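Re: [skeltby-makers] Gripper body, printed version, and the paper folding test

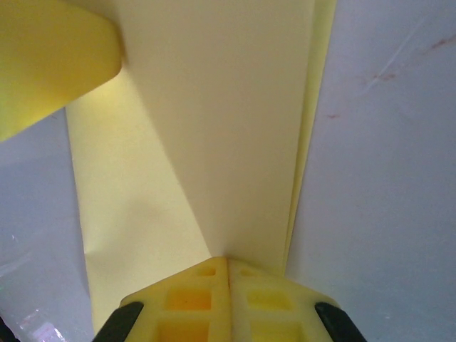 2 min read

18 November 2023

Hello all,

thank you for the answers to my first message. I reply to Oddur below, and after that I have a question of my own.

Oddur Vestergaard wrote:
> I like the lattice body, but I would make it solid. With Lencho
> we had a thin gripper and it twisted every time it closed on
> something stiff. Also, why paper? Foam blocks are much
> easier to hold. How close do you drive to the sheet before
> you close the fingers?

I considered a solid body. The first one, in August, was solid and it weighed 283 grams, and the wrist servo became warm already after a short time. The yellow lattice one is much lighter. I have not seen it twist until now, but I did not yet try it with anything stiff, so you can still be right.

About the paper: the purpose of Skundisis is to fold, so foam does not help me much. A folded sheet that stands upright is the difficult case. If the gripper comes too low it pushes the bottom of the fold away, and if it comes too high the pads take only one layer. I drive until the gap in the middle is very small, then I wait and close slowly. The wrist camera sees the body and both black pads at the bottom of the view, so I can judge the distance from there without a second camera.

In the last session I made 19 attempts with the same pale yellow paper. In 7 of them both layers were held. I know this is not a good result. I think the pads are too smooth, and next I will glue a thin strip of rubber on them.

Now my question. The paper is light and the table surface is white, and my edge detection often loses the front panel of the sheet. The angled panel on the left is a little darker and is found more easily. Did somebody solve this with a lamp from the side? I have a small Cerkell lamp which I can turn 180 degrees on its arm, but I am afraid that the glossy places on the white surface will reflect even more than now.

If somebody wants the files for the body, please write to me and I will send them. The wall between the cells should perhaps be thicker at the lower openings.

With best regards from the workshop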